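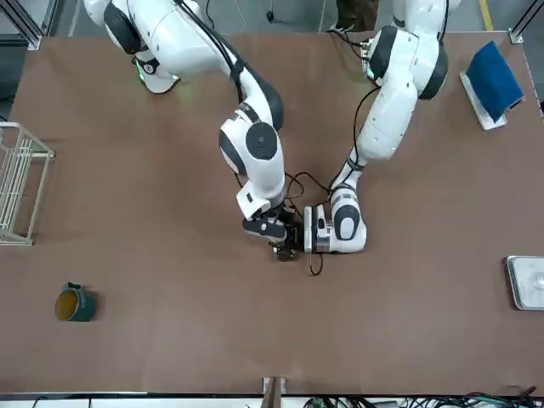
Chapter 11
Fixed Costs, Variable Costs, and the Price of a Sandwich

In November the town of Cloledville got its second sandwich shop. The first, run by Keith Tamihana, had been there so long that people gave directions by it. The second was opened by Aliki Margaritis, who had worked out over several evenings that a sandwich costing her $3 in bread, cheese and ham could be sold for $8, and that the other $5 was therefore hers.

Her landlord saw the matter differently. So did the power company, the insurer, and the firm that leased her the refrigerator. Together they wanted $1,753 a month, and they wanted it whether she sold 40 sandwiches a day or spent the day rearranging the mustard.

Most people who open a small business can tell you what their ingredients cost. Far fewer can tell you what it costs to unlock the door in the morning. Economists call the first kind of expense a variable cost, meaning that it rises and falls with the amount produced. The second kind is a fixed cost - fixed in the sense that it stays put, though owners have been known to use other words for it.

The distinction sounds simple until you try to apply it. Is the wage of a part-time worker fixed or variable? It depends on whether she can be sent home when it rains, and on how she feels about being sent home when it rains. Is the delivery van a fixed cost? The monthly payment is. The gas is not, and the parking tickets deserve a category of their own.

In this chapter you will sort the expenses of three businesses: the Margaritis shop, a bakery in Kerslake with 12 employees, and Zendow, a maker of umbrellas with an unfortunate location in the desert. You will then find each one's break-even point, the level of sales at which it stops losing money and has not yet begun to make any.

Before You Read

Think of a business you visit often. Write down every bill it would still have to pay if no customers came in for a month. Keep the list, as you will need it in Section 11.2, where it will probably get longer.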